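Stolard Pantry Set

Readme for the picture folders and the item sheet

Welcome! Stolard is a collection about packaged goods and containers in a small shared kitchen: getting them out of bags, onto a shelf, off the shelf again and back into bags. If you have ever tried to find a tidy, well-labeled set of ordinary groceries being handled the way people handle them at home, you know how hard they are to come by. We couldn't find one we liked, so we made one.

Jong-dae Pyo did most of the shopping and all of the shelf layouts. Hanneke Van Hecke wrote the item sheet and this readme, so complaints about either can go to her.

What's in it

The set has 4000 pictures, sorted into 12 folders. Each folder covers one kitchen job, such as unpacking a grocery bag, filling the upper shelf, or clearing the counter before dinner. The jobs overlap a little. Clearing the counter often ends with something going on the shelf, and we left those pictures in whichever folder they started in.

The item sheet has 1012 rows. One row is one item in one job, so the same box of crackers can turn up several times with different notes. We went back and forth on that! A single row per item would have been shorter, but the notes are the fun part, and "stood up behind the rice" means nothing once you cut it loose from the job.

The goods

We bought what the corner store had. There are boxes, tubs, pouches, cans, squeeze bottles and a lot of things in shiny plastic wrap. Bright packaging was a plus. Grocery designers love strong blues, greens and pinks, and a shelf full of them is a wonderful mess of color to work with. Plain store-brand packages are in there too, mostly dry goods.

We kept the goods in the shape they came in. Dented boxes stayed dented and price stickers stayed on. A few pouches had been opened and folded over, and the sheet marks those as "open" in the state column. Nothing perishable was used, apart from one ill-advised tub of yogurt in May that has its own note.

How the pictures look

They are taken close in, so packaging often fills only part of the view and may be half hidden by whatever is in front of it. Some are sharp enough to read small print. Many are blurred, especially when something is on the move.

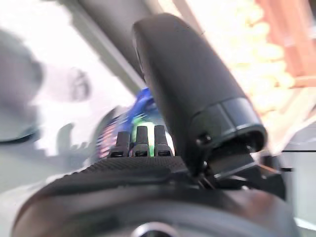
We decided early on to keep the blurred ones. Color survives blur surprisingly well, and a patch of blue next to a patch of green can be plenty to go on when you are sorting by look. Lettering does not survive, so the sheet has a column called "text," filled in with yes, part or no. If it says no, please don't guess the product from the colors. We tried that game over lunch and were wrong a lot.

Columns in the item sheet

job — the folder name
item — a short everyday name, such as "cracker box" or "blue package"
kind — box, tub, pouch, can, bottle, wrap or unsure
colors — the main ones, strongest first
text — yes, part or no
state — closed, open or unsure
blur — none, some or heavy
notes — anything else, in plain words

"Unsure" is a perfectly good answer and we used it freely. Shiny surfaces are the usual culprit, as a glossy box and a glossy tub can look the same when you only get one side of them. If an item could be two kinds, we wrote unsure and put both in the notes.

The shelf layouts

Two layouts are used, and we named them after the shelving so we could stop saying "the other one." Marciniak is the deep shelf, where things go two rows back and the short cans vanish behind the cereal. Iller is narrow and shallow, with everything up front. Marciniak is harder and much more interesting. If you only have time to look through one, start there!

Layouts were reset between jobs from a paper plan. The plans are in the folder called plans, along with Jong-dae's pencil corrections, which are worth a look if you care about where the lentils ended up.

Labeling

Each row was filled in by one person and read over by the other. Where we disagreed, the notes say so. Color names were the biggest source of arguments (lime against plain green, purple against a very dark pink), and we settled on everyday words with no chart behind them. You may want to merge some. The file colors.txt has the merges we use ourselves.

Known gaps

There are very few glass jars. Frozen food is missing completely. Cans are all the standard soup size or smaller. The folder for putting away baking supplies is thin, and we would love to fill it out next.

Some items show up under two names, mainly from the first jobs, when "packet" and "pouch" were both in use. Up to 2 names per item is normal in those folders. Later folders stick to pouch.

Using it

Stolard was put together under the Nesurar project and is free for teaching and research. Please keep this readme with the files if you pass them on. Corrections to the sheet are very welcome — send the job, the row number and what you think it should say.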